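The Cheapest Finger in the Lab

Budinum rents the ground floor of a former print shop, and most of what the company does there is try out equipment that other people are thinking of buying. A client sends a list of parts and a description of the job. Budinum bolts the parts to an arm, runs the job a few hundred times and writes a report.

Last July the job was pushing. The client, a packaging firm called Lerham, wanted to know if its sorting stations needed grippers at all. Its products come down onto a flat surface and have to be moved a short distance to one side. For years the company had picked each one up, carried it over and put it down again.

"They were paying for a hand and using it like a broom," says Souad Benkirane, who ran the test.

Benkirane and her colleague Taha Benmoussa compared three tools on the same arm. The first was a two-jaw electric gripper from Shehata, closed and used as a blunt paddle. The second was a soft three-finger gripper from Traris. The third was a plain round rod that Benmoussa had cut from bar stock and rounded at the tip.

Each tool got 200 pushes per shape. A push counted as good if the block ended up within a set distance of its target and was still standing the same way up. The blocks were the sort sold for preschool shape sorters. Lorna Cowie, who handles purchasing, bought two sets so that lost pieces would not hold up the work.

The Shehata gripper did well on anything with a flat side. With its jaws closed it gives a wide, square face, and a cube pushed squarely by that face goes where it is sent. Cylinders were harder. They rolled along the face and came off one end, and the controller had to stop, back up and come at them again.

The Traris fingers were gentle and hard to predict. They bend when they meet resistance, so the arm would travel a certain distance and the block would travel less. Benmoussa spent 90 minutes on a correction table for the cube and then found he needed a different one for the star. He still likes the gripper for picking up fruit, which he has tested separately.

The rod had the opposite problem. It does not bend, but it touches a block along one narrow line, and if that line is off to the side of the block's center, the block turns. A block that turns a little at the start of a push turns more by the end.

Benkirane dealt with this in software. The controller takes a camera image before each push, picks a contact point, moves the block a short way and looks again. Long pushes were broken into several short ones. It made the rod slower than the closed gripper on cubes and faster on nearly everything else.

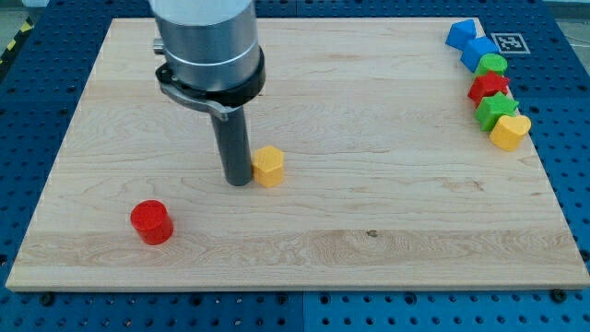
Contact points are where most of the tuning went. A round rod against a curved side can slip either way, so the controller keeps those pushes short. Flat sides are more forgiving, and hexagons turned out to be a good shape to learn on. With the gray rod up against the yellow one, there are six faces to choose from, and a small error in the approach still leaves the tip on a usable face. Stars were the worst. The rod would settle between two points, which gave a firm push, or catch the end of one and spin the block.

The surface mattered too. Early runs were done straight on the perforated table, and small blocks caught on the holes. Benmoussa bolted down a maple board and repeated everything. Scores went up for all three tools. He wants to try a painted sheet next, because the client's stations are painted.

Lerham's engineering lead, Abdelghani El Khatib, visited twice during the runs. He asked mainly about wear. The rod's tip was measured at the start and again after 657 pushes, and the change was too small for the shop's calipers to show.

The report recommended the rod for two of the client's stations and the Shehata gripper for a third, where the boxes sometimes have to be lifted over a lip. Ghizlane Ouali, who founded Budinum, says the client has started with one station and will decide on the others after a season of use.

The Traris gripper went back on its shelf. The rod is still on the arm, and Benmoussa is cutting a second one - same length, slightly thicker - to see if it does any better with the stars.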